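Kolta Sorting Kit, Club Edition
Sold by Gorkgate. Item 496

Four printed blocks for teams learning pushing and sorting tasks: two stars, two cylinders, in red and green. That is the entire kit. Teodoro Ocampo, who coaches the club at Culach, asked for a fifth shape and was sent a second catalog.

In the kit
2 star blocks (1 red, 1 green)
2 cylinder blocks (1 red, 1 green)
Task cards, 15
Score sheet, which your students will lose

Not in the kit
Robot, board, table, patience 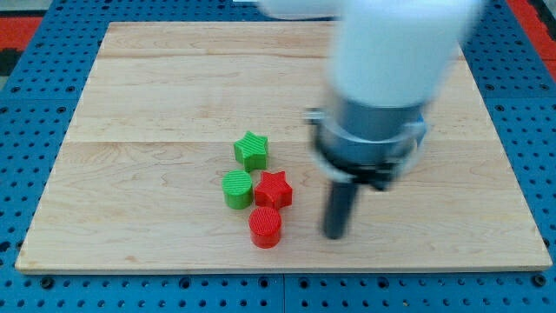 Start with color sorting. Teams always want to start with stars, and a star pushed on one of its points will turn to face wherever it likes. Noel Mercado's beginners logged 1000 pushes before they let the cylinders have a go. Their notebook for that month is mostly arrows and one apology.

The print ridges are left on. Sand them if you must, but sanded blocks can't be returned.

Class packs of four kits ship in March. Spare stars are sold singly, cylinders only in pairs. Please don't write in about this.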